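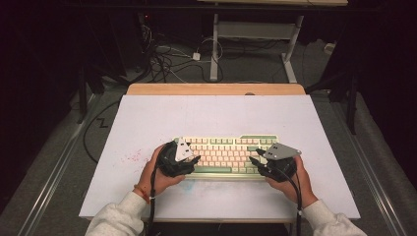
Keyboard night is coming back to the Murgate Library, and this time it gets the big upstairs room! The Sunstead Makers Club will hold its second swap and repair evening on Friday at 6:30 p.m., with 39 places at the tables and room along the wall for anyone who just wants to look and listen. The board pictured is a real charmer, a compact mechanical board with a cream case, mostly pale pink and off-white keycaps, and a cluster of sage green at the upper right corner. If you have spent years typing on a plain black slab from the office supply store, a board like that can come as a happy surprise.

Marisa Zuccaro started the club after fixing up an old keyboard for her nephew and finding that half her street wanted one too. She will open the evening with a short talk on cleaning: how to pull keycaps without scratching them, what to do about crumbs and cat hair, and when a sticky key needs a new switch. Bring your own board if you have one. Pullers, brushes and a soldering iron will be on hand — along with a drawer of spare switches that has grown to more than 1000 since the spring.

"People come in to fix one key and they go home wanting to change all of them," Zuccaro said. "I love that part of the night."

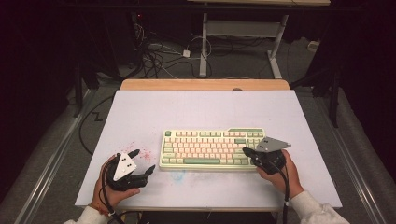

Color will get plenty of attention as well. Italo Gentile, who runs the Nosham print shop on De Luca Street, is bringing 13 keycap sets from his own shelves, and visitors can try them out before deciding on a trade. He has a soft spot for pinks and greens together and says a colored space bar is the easiest way to cheer up a dull board. He'll also have a few switch testers, so you can hear the difference between clicky and quiet before you commit (your family may thank you).

The first evening, held in December in the small reading room, filled up fast and ran well past closing, with a line at the repair table until the lights went down. The library has agreed to stay open until 9:30 p.m. this time.

Entry is $2, and kids get in free with an adult. Places at the tables can be reserved at the Murgate front desk or by phone during library hours. Swappers should label their keycap sets with a name and the layout they fit, and drop them off by 6 p.m. so they can be set out before the doors open.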